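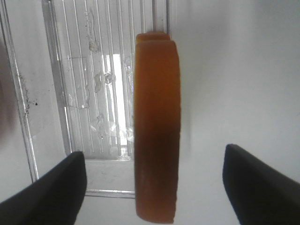

Lunch, at Length: An Afternoon at the Fondari Open Day

Filed under: Days Out, Food, Things I Drove To

The Fondari open day starts at 10 in the morning, and I got there at half past one, having trusted the map on the flyer. The map shows Stondum as a cheerful cluster of streets beside a river. It leaves out the rail yard. If you go next year, come in by the Ostton road and ignore any arrow with a smiling fork on it.

Entry is free, parking is 16 dollars, and the tote bag is compulsory. Mine contained a pencil, a second, smaller tote bag and a leaflet on the history of the building, which used to be the Kwon mattress works. According to the leaflet it once turned out 300 mattresses a week. You can still see where the springs were stacked, if that's your kind of thing, and a man in front of me on the tour made it very clear that it was his.

The theme this year was the packed lunch. I had expected a talk with slides. There was a talk with slides, but Barbara Walczak, who gave it, was so cross about soggy bread that I stayed for the whole thing and would have paid extra. Her position is that most of us put the sandwich together in the wrong order, too early, on too small a surface, and then blame the tomato. She took questions for 25 minutes. Most of them were about mayonnaise and a few were personal.

After that we were let loose on the sandwich tables, and I will admit I stayed longer than a grown adult should. The setup was plain to the point of severity: a white tabletop, a round pink plate with a raised rim, a slice of bread for the plate, and a clear tray with a ribbed floor for the lettuce. I'm fond of a ribbed tray. I own one, and it has held batteries for years. 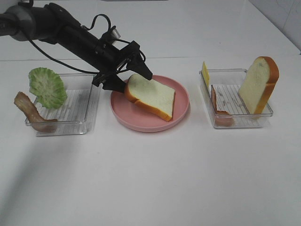

Tin-yau Chien, who was looking after our end of the room, had strong feelings about the plate. He likes a rim because it tells you when to stop. He likes pink because pale bread gets lost on a white plate, and he had plainly had this argument before, possibly at home. I asked whether the lettuce had to stand up in its tray. He said lettuce could do as it pleased, and then moved on to a family who had questions about crusts.

Crusts turned out to be the big issue of the day. The suggestion box by the door had one slot for "leave on" and one for "cut off," and people were going back to vote twice. I voted once, for leaving them on, and then hung around to see which way the children were leaning. It was not close.

The café closed at three, which seems early for an event about lunch. By the time I reached the counter it had one kind of soup and a basket of rolls, and the soup was five dollars. It was good soup. I ate it standing up next to a display about hinges, trying to look as though I had come for the hinges.

The gift shop sells plates in every color except pink. I asked. They had 500 in gray.

Toilets are on the upper floor, past the mattress exhibit. Bring change for the lockers, and a coat, as the old spring room isn't heated.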